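Planning and paying for a drive-swap arm: your questions answered

We get a lot of email from smaller server rooms wondering whether a robot arm for swapping drives is within reach, so we've gathered up the ones that land most often. If yours isn't covered, do drop us a line (we love a chat about racks!).

What should I budget for besides the arm?
More than you'd think, I'm afraid. The Kosel gripper and its wrist camera are quoted separately from the arm, and then there's mounting, cabling and a decent whack of labour for teaching it your particular caddies. We suggest keeping 10 per cent of the total aside for the odd bits, like spare finger plates and the bracket you didn't realise you needed.

Will it handle 2.5-inch drives?
Yes, the small caddies are what most of our customers ask for, and the narrow fingers were chosen with them in mind.

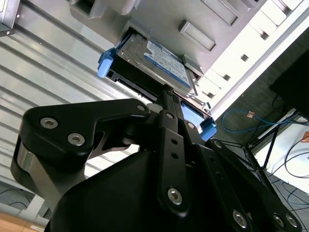
Teixeira wrote in to say that the quote was fine but the lead time caught them out: 13 weeks for the gripper, when their financial year closed in June. Fair point, and we'd now tell anyone in that boat to order the gripper first and sort out the Josen rail kit while they wait.

Can I trial one before I commit?
You can, at our Zokoneck workshop. Bring 2 of your own caddies and, if you can manage it, a spare chassis of the same model. Allow a whole morning, and the kettle's always on.

Do you lease?
We do, over two years, with servicing included. Freight is extra.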